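Floor & Furniture Care > Oils and Waxes > Interior

Brindska Hardwax Table Oil, Satin

3 min read | Print this page | E-mail to a friend 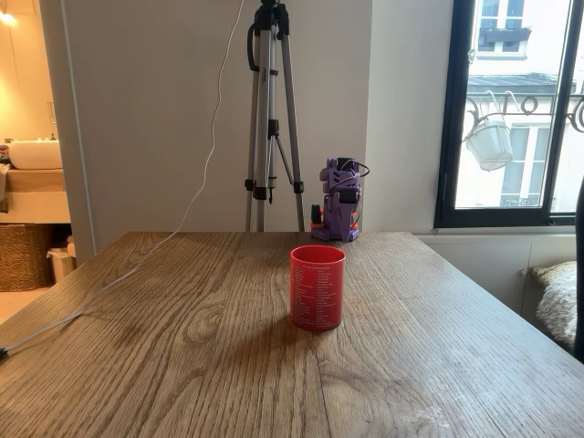 Suleiman Adeleke wrote to us in February that he had put two coats on a kitchen table and a third on the end where the family eats, and that the third coat was the one he would skip next time. It left that end shinier than the rest and he had to rub it back with a gray pad. We agree with him. Two thin coats are enough on most hardwood tables.

Brindska is a blend of plant oils and hard waxes for indoor wood. It soaks into the surface and leaves a low sheen, and worn spots can be redone without stripping the whole top. Use it on oak, ash, beech, walnut and cherry. It also works on pine, though soft wood will still dent. It is not meant for outdoor furniture or for wood that has been varnished or lacquered, unless the old finish is sanded off first.

Sizes and item numbers

Small can, item 424. Enough for two coats on a side table or a few chairs.
Large can, item 1331. Enough for two coats on a dining table with some left for repairs.

Both sizes come in Clear and Natural. Clear brings out the grain and warms the color a little. Natural has a trace of white pigment and keeps pale oak closer to its unfinished shade. Do not use Natural on walnut – it can look chalky in the pores.

How to apply

Sand with the grain, finishing at 150 grit. Vacuum the dust and wipe with a dry cloth. Stir the can well, down to the bottom. Spread a thin coat with a Filtico lint-free pad or a short-bristle brush, wait 15 minutes, then wipe off everything that has not soaked in. Leave it for 18 hours with a window open. Apply the second coat the same way.

Light use is fine the next day. Keep water, hot dishes and tablecloths off the surface for two weeks.

Rags with oil on them can catch fire by themselves. Lay them flat outdoors to dry or put them in a metal can filled with water and close the lid.

Upkeep

Wipe with a damp cloth and a few drops of Haruna wood soap. Skip spray polish and anything with ammonia. Rings and dry patches can be rubbed lightly with a gray pad and given a little fresh oil, feathered out past the edge of the mark.

Ordering

Shipped from our Farerside warehouse by ground only. Unopened cans may be returned. Tinted cans may not – please order a sample packet first if you are unsure of the color.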